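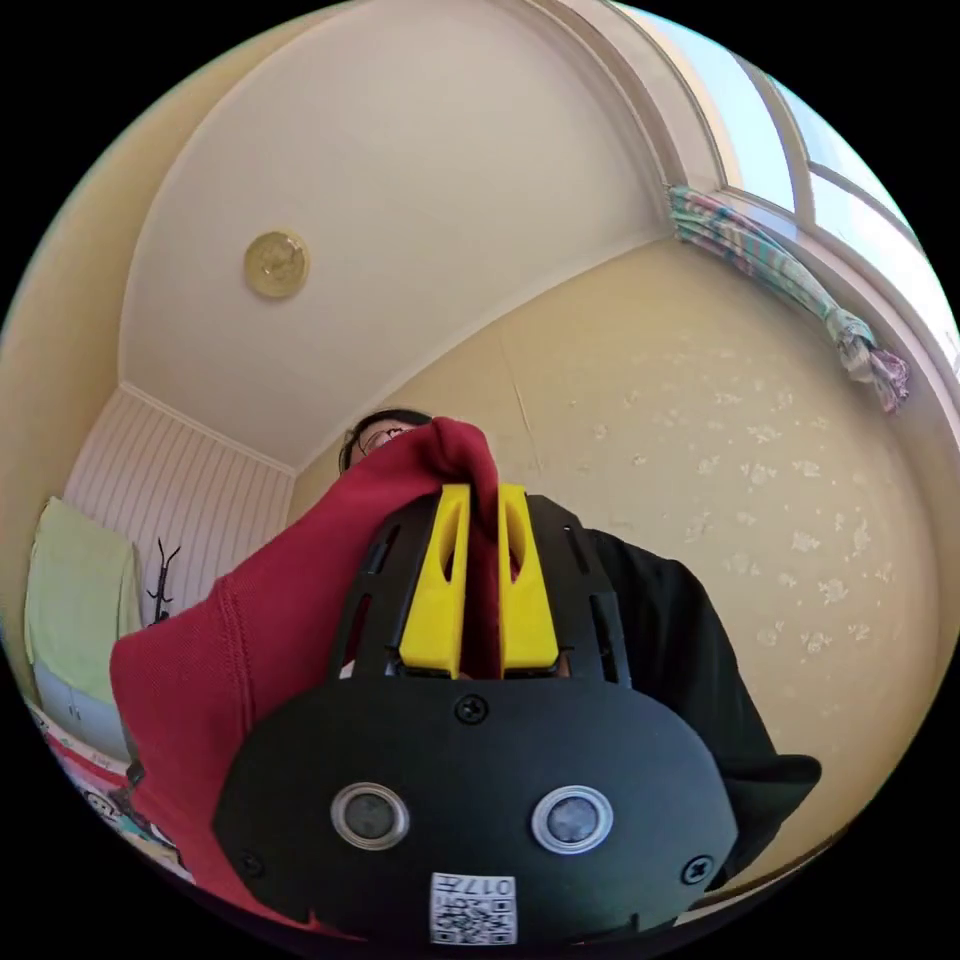 shiuli_m: Remigiusz, you're forgetting spare fingers. Price those before you pick how many grippers you want. We ordered ours with none and lost most of July waiting.

remigiusz_k: Fair. For anyone just joining, I have 3055 to spend on hand-held grippers for recording laundry work, shirts mainly. Divden quoted me for four units. Pledeck can do three with a longer warranty. I was leaning toward four.

salma.b: Four. You will always have one out of service.

jolanta_l: I'd go with three. A fourth unit needs a fourth person to hold it, and you haven't budgeted for that.

salma.b: It doesn't need a person, it sits on the shelf until one breaks.

jolanta_l: Then it's an expensive spare part. Set aside 300 for fingers and screws and take the warranty.

remigiusz_k: Most of our recording is done in ordinary bedrooms, picking clothes up off the bed. The grip matters more to me than anything else on the quote.

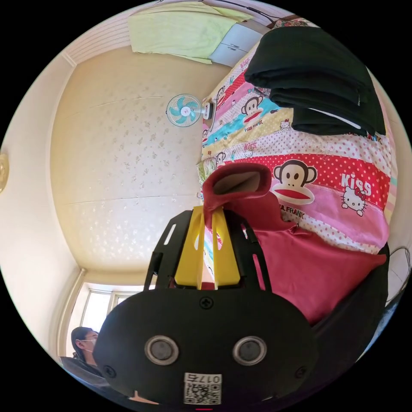 Knit shirts are the main thing, then sleeves and cuffs. If a finger design can't hold a cuff I don't care what the unit costs. Does either shop lend one out first?

shiuli_m: Pledeck did for us. Two weeks, and we paid shipping both ways. Never asked Divden.

wieslawa_p: Divden said no when I asked. Also check whether storage is in that quote. Ours left it out and it ate the spares money.

remigiusz_k: It isn't in either one. OK, I'll ask Pledeck for a loaner and redo the sheet with three units. Still not sold on three, Jolanta.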